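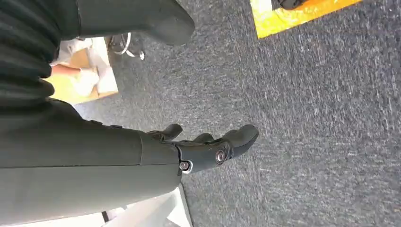

Game Room FAQ - Plaria Community Rooms

Is the room carpeted?
Yes, in gray throughout. Please keep drinks on the side shelf by the door.

Where do I leave a donation?
Cardboard boxes on the floor are fine. Tape a note to the box with your name and what is inside. Ubaldo Gatti sorts donations twice a month.
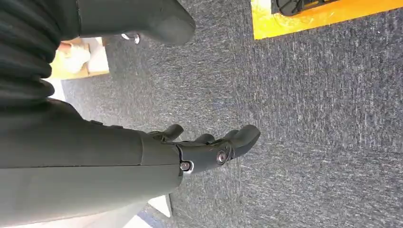 Gray carpet, game room.

Do small pieces get lost on the carpet?
Sometimes. Found pieces go in the jar at the desk. We handed back 44 in July.

Can I bring a laptop or phone to the table?
Yes. There are 2 outlets by the window. Run cords along the table edge if you can.

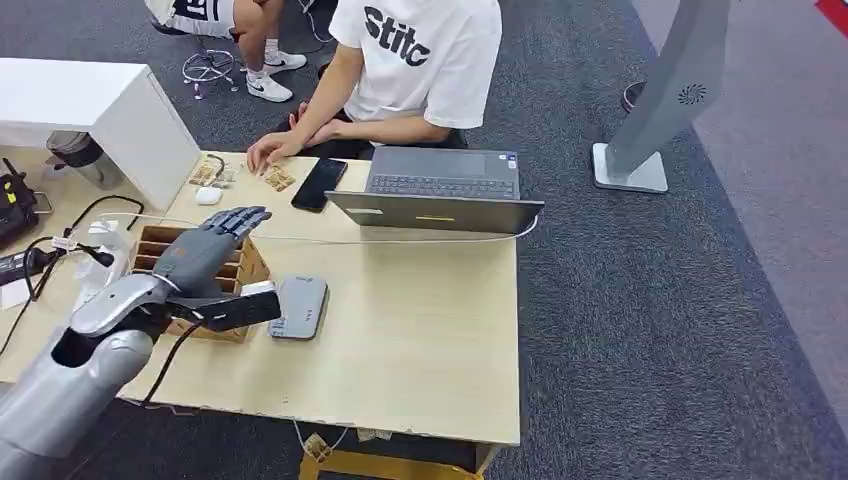 Compartment organizer and wooden pieces on the table, with a laptop open at the right.

Do I have to sort the pieces when I finish?
Please do - one kind to a slot. If you run out of slots, ask for a bag.

How many sets can I borrow?
Up to 2 at a time, from a shelf of over 89. The Mahlangu and Gomura sets stay in the room.

Who do I ask about a missing piece?
Renzo D'Amico at the Tivton Street desk. He can cut a replacement for most plain wooden pieces.

Last updated 2022-08-16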